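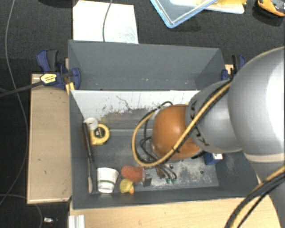

Bin-to-bin transfer: progress report for July

Prepared by Muthoni Ogola for the Joltusden program office

Summary

Work in this period went into grasp selection for mixed household objects. The arm takes items from a front bin and places them in a rear bin, and each attempt is logged as a success, a drop or a miss. We ran 400 attempts with the new selection method. Of those, 80 percent ended with the object in the rear bin. The target for the end of the phase has not been reached yet.

Method

The earlier version scored every grasp on its own and took the best one. It did well on boxes and badly on anything near a wall, where the fingers had no room to close. The new version gives each candidate a second score for clearance, measured from the bin walls and from neighboring objects. If no candidate passes, the arm makes a short push to move the object away from the wall and then looks again.

The object set was kept mixed on purpose. It includes a yellow tape measure, a paper-like cup, a small rubber toy, a dark blue box and a long tool with a black handle and a flat metal tip. Objects tend to gather along the left side and the near wall of the front bin, and we left them that way between attempts.

Results

Box-shaped objects are no longer a concern. The cup is picked reliably when it lies on its side, though the gripper still squeezes it more than we would like. The rubber toy improved the most.

The long tool remains the hardest item. When it leans against the side wall the push step often slides it along the wall and leaves it just as close. Tahira Yousafzai is testing a pull from the handle end, which looks better in the first trials -- we will report numbers once there are enough of them.

Cameras have trouble with the scuffed white panel inside the front bin. Worn patches were read as flat objects, and the arm reached for them 14 times. A background scan taken with the bin empty now removes most of these false picks.

Equipment

Both bins stay in fixed positions, with clamps on either side of the rear one. The cable bundle on the arm limits how far the wrist can turn, so 2 approach angles were taken out of the planner. We plan to reroute the cables before the next round.

Next period

- Repeat the full run with the pull step included
- Lower the grip force on thin-walled items
- Repeat part of the run at the Pritville site, using their own objects
- Send the attempt logs to Briggs for a separate check

Spending is in line with the plan and no change to the schedule is requested.

Related items
Joltusden: notes on bin calibration
Gripper finger wear, first results
Pritville site setup

Contact: Muthoni Ogola, Jevholm | Copyright Jevholm | Back to top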